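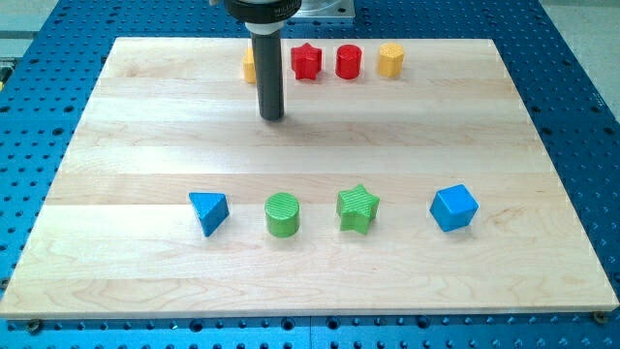
A reader in Gurham writes that her labels scan fine at her desk and fail at the warehouse door, and would we please tell her which of the two buildings is lying. Neither one. Her printer is scaling the page, and her desk scanner is too polite to mention it.

How to print a sheet of barcode labels that scans somewhere other than your desk

Before you start, you need your item list as a spreadsheet, a pack of label sheets and the label program of your choice. I use Kanance, mostly out of stubbornness. The menus in yours will have other names.

1. Clean up the list. Put item numbers in a column formatted as text. Leave it as a number and the spreadsheet will eat your leading zeros, so that item 00894 goes out into the world as 894.

2. Pick the template that matches the pack. Mine has 40 labels to a sheet. The 20-up template looks similar in the preview and prints straight across the gaps.

3. Link the barcode field to the item number column. Link the text line under it to the same column - I once linked it to the price, and Stastville is still asking.

4. Leave the white space at both ends of the bars alone. It looks like a fine place for a logo. Put the logo above.

5. In the print window, set scaling to 100 percent and turn off "fit to page." Check this again after every printer update.

6. Print 2 sheets on plain paper, hold one against a label sheet in front of a window, and see if the edges line up. Scan the first and last label on the other.

If the last row drifts downward, adjust the top margin in the template and leave the printer's own settings be. The Egger sheets need this more often than most.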